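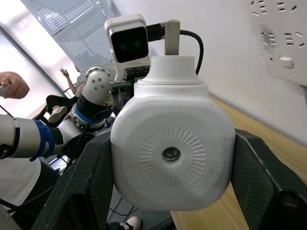 White joint housing with stereo camera module above.

Commercial income: progress report to the Brarnora board, April

Prepared by Simão Coelho, commercial department

Shirt sponsorship
The front-of-shirt deal with Fadetti runs to the end of next season. Their second payment arrived on time and has been booked. They have asked for an early meeting on renewal, and I would like to hold it before the squad goes on break. Their main request is a longer term at the current price. I have told them we would expect a bonus for promotion and a smaller one for a cup run, and they did not object.

The sleeve is still unsold. Rashti came to two home games and liked the position, but their marketing budget is set in the fall and they can't commit sooner. I suggest we keep talking to them and offer the sleeve on a short deal in the meantime.

Perimeter boards
We sold 4 new boards on the east side, all for the full season. Two older clients have not renewed. One is closing its local office. The other wants a spot nearer the halfway line – there is one free from July and I have held it for them.

Match-day packages
Hospitality averaged 30 covers per home game, which is up on last season but short of what the kitchen can handle. The family package sold 400 over the half-season. Most buyers were new to our mailing list.
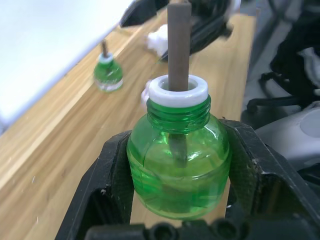
The licensed goods plan is moving more slowly than the rest. Clorura has offered to make a small home range in club green, with a minimum order of 2,000 units across all items, and we would take a share of each sale. Samples for the towels and mugs are approved. Bottles are harder. On a rounded green one with a tall brown wick and a white collar at the neck, the ridges run across the lower half, so the crest would have to go higher up or on a hanging tag. I prefer the tag. It costs less and can be changed when the crest is redrawn. Clorura will price both versions.

Spending
The department is within budget. The only overspend is on printing, after the fixture change in the cup meant a second run of programs.

Decisions needed
Approval to open renewal talks with Fadetti on the terms above.
Approval to offer the sleeve on a deal of one season or less.
A view on the minimum order before I reply to Clorura.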